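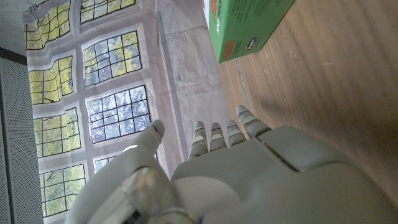
Five-digit hand over a wood tabletop, with a green box at the far side of the work area. View from the wrist camera.

Trurnodis Five-Digit Hand
Sold and supported by Positz
Item no. 1573

The Trurnodis is a jointed robotic hand with four fingers and an opposing thumb, supplied for bench work with cartons, bottles, hand tools and other everyday goods. It is a common choice for labs and small packing operations that handle many different shapes and don't want to swap grippers between them.

If your work is one box size all day, a parallel gripper or a suction cup will cost less and run faster. We sell both and will tell you if that is the better buy.

What's in the package
Hand, left or right
Wrist flange and mounting screws
Wrist camera with bracket
Power and data cable, 2000 mm
Spare fingertip set
Printed setup guide

The arm, arm controller and table are not included.

Planning your budget
The hand is usually the item people ask about first, but it is only part of the project cost. Before you request a quote, set aside money for the following.

Arm and mounting. The weight of the hand and camera comes off the arm's rated payload. A small arm may hold the hand with very little left over for the object. Send us the arm model and we will check it.

Work surface. Any steady table will do. Glossy tops can throw glare into the wrist camera, so plan on a mat or softer lighting if your software depends on the image.

Backdrop. Printed fabric or paper backdrops are a cheap way to vary what the camera sees behind the work. Buy the next size up from what you think you need. The wrist camera has a wide view and picks up the edges of the room easily.

Wear parts. Fingertips and finger cables are the parts most often reordered. We suggest budgeting for 4 fingertip sets in the first year for single-shift use. Shell panels rarely need replacing – most orders for them follow a collision.

Setup time. Allow five working days from unpacking to first useful grasps if you already have an arm running. Teams new to robot arms should plan for longer, or add the on-site setup option.

Lead time and ordering
Right hands normally ship from stock. Left hands are built to order. Orders for left hands placed after August 10, 2024 will ship in October. Cables longer than the standard length are quoted separately.

Purchase orders are accepted from schools and registered businesses. A quote is good for 30 days and lists the hand, spares, freight and setup on separate lines, so you can move them to different budget codes.

Service
The warranty covers parts and labor for one year. It does not cover fingertips, or damage from running the hand into a fixed surface. Returned units are inspected at our Grudness shop, and you get a written estimate before any paid work starts.

Compatible items
Zakharchenko quick-change wrist plate
Fingertip set, soft
Fingertip set, textured
Wrist camera bracket, replacement
Padded hard case

Contacts
Quotes and purchase orders: Archana Tomar
Arm compatibility and setup: Sushil Jaiswal

Please include the item number and your preferred hand side with all requests.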